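2018-08-15
Kisano team notebook, simulation track
Entry: Melati Sinaga

Reran both scenes after the collision mesh change. Yusri Lumenta had the base model open in the morning, so the grip work went first.

Grip scene. White ball, two-finger parallel gripper. Ball mesh is still the low-poly one. Contact normals jump at the facet edges, so the logged force trace is noisy. Raised the solver to 80 iterations and kept the time step at 2 ms. The trace is smoother; run time is up by roughly 33 percent. Acceptable for the class demo, too slow for the batch of 1,000 trials that Endang Raju wants before November. Try a primitive sphere for collision and leave the visual mesh alone.

House scene. Arm reach toward the knob on the white door. The planner accepts the goal pose, but the approach angle is steep and the wrist ends up near its joint limit. Thaís Guimarães suggests backing the base off and replanning. Not done yet. Door hinge damping is still the Fovness default; the value is in the shared sheet.

Open items:
- Afiq: primitive collider for the ball
- Melati: replan from new base pose, log wrist angle
- Yusri: check finger friction against the Wetmont file

Renders saved to the team folder.
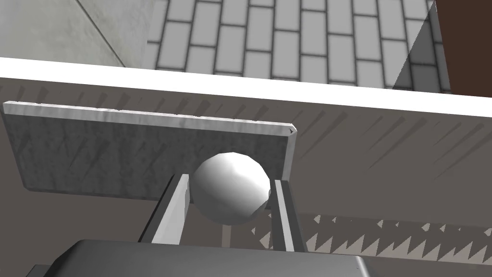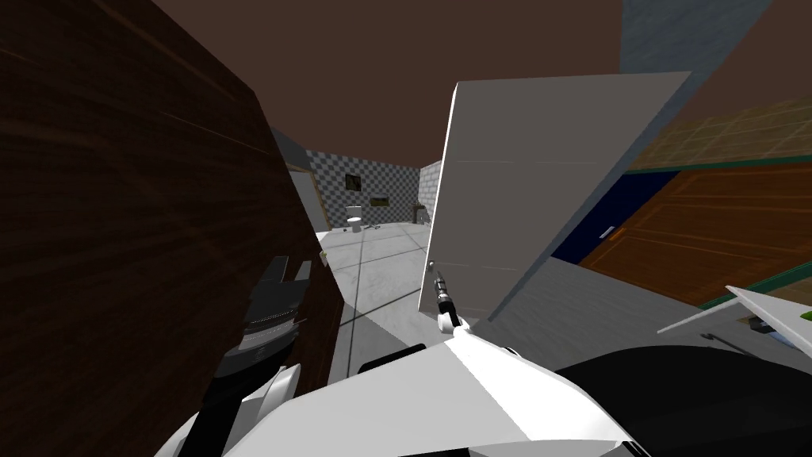

Simulator renders. First: ball between the gripper fingers. Second: gripper tip near the knob of the white door.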